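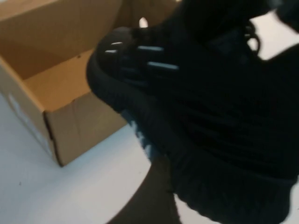
**Unit 3: Packing Footwear for Returns and Resale**

Okay, so last session we did flat goods, and I promised you shoes. Shoes are my favorite part of this course (I packed them for years at Flurer before I ever stood in front of a whiteboard), and they're also where most of the ugly customer photos come from. Bring these notes to the bench, scribble all over them, and please don't leave them in the boxes. It has happened.

## First, the box

We work with plain corrugated here. At Flurer everything went out in the brand's own shoe box inside a second box, and if you end up somewhere like that, lucky you! For the rest of us it's one tan carton and whatever care we put into it.

A reused carton is fine for practice and often fine for shipping. Creases on an outside wall don't bother me much. I run my thumb along the fold lines and press on the corners, and if a corner gives way, the box goes to recycling. A tiny hole near the rim is cosmetic. A hole down by the floor of the box gets taped or the box gets tossed.

Old labels have to come off or be covered completely. Faint leftovers of print are okay, but a barcode that still scans is a real headache, and the folks at the Plarnisero depot will send the parcel right back to us.

## Knit uppers are their own thing

Think about a black knit sneaker for a minute. Leather holds its shape and forgives you. Knit gives — you can push the toe down with one finger — and it picks up every speck of lint and cardboard dust in the building. On black you'll see all of it.

So, before a knit shoe goes anywhere near the box:

- Wipe the table. White tabletops are great for this, you'll spot the grit right away.
- Go over the upper with the soft brush, following the ribs. If you brush across them you just push the fuzz deeper.
- Check the sole, including the curve at the toe.
- Look at the laces. Loose ends get tucked inside.
- Stuff the toe with one sheet of tissue, loosely crumpled. Two sheets if it's a big shoe.

Pick the shoe up by the body, with your palm under the sole. I know the little loop at the heel looks like a handle. It's stitched on for pulling the shoe onto a foot, and I've seen enough of them torn that I get cranky about it.

## Getting the pair in

Have the box open and all the flaps back before you pick up the first shoe. You want to see the floor of it. Tissue goes down first, then the left shoe on its side with the sole against the long wall. The right shoe goes in the other way around, heel by the left one's toe. If the lid needs pushing, the box is too small, so go up a size.

Then the shake test: close it, hold it level, tilt it once each way. If you hear a thump, add paper at the ends. Please don't pile it on top of the knit, it leaves a dent that takes days to relax.

## Numbers you'll want for the worksheet

The Kornelon exercise uses a batch of 300 pairs. Cartons come in bundles of 50, and you should order 55 tissue packs for the batch (the extra ones are for rips and do-overs, there are always do-overs). Work out the cartons yourselves, one pair per carton, and show me how you got there.

## For next time

Read the Peñalver handout on boots, at least up to the part about shaft supports. Bring one pair of your own shoes, any kind, reasonably clean!! We'll swap with a neighbor, pack each other's, and open them up again at the end of class. Tape guns are in the gray cabinet, and the one with the bent handle still sticks, so grab a different one if you can.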